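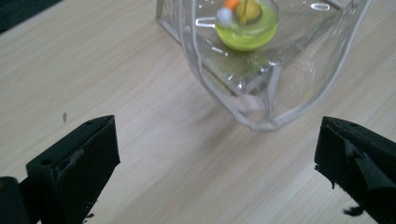

Posted by the Closer Drawer blog – Sunday, January 21, 2024

Party bags. Again. Cleared the table first thing so at least there was somewhere to work, and the clear bags from Trundov do stand up by themselves, which is the whole reason I buy them. Pack of 100, used 41 so far.

Green cup goes in first, yellow ball sits in the cup, small bits in around it. Did it the other way in July and everything slid to the bottom. Never again.

Still to do – ribbon, name tags, find the good sissors. Kids home by three so this is a quick one. Will post teh tag template tomorow if I remember.

Comments (2)

mapleandtwine: Do the square bottoms hold if you carry them in a box? Mine always tip.

batchof60: Love that green!! What size bag is it?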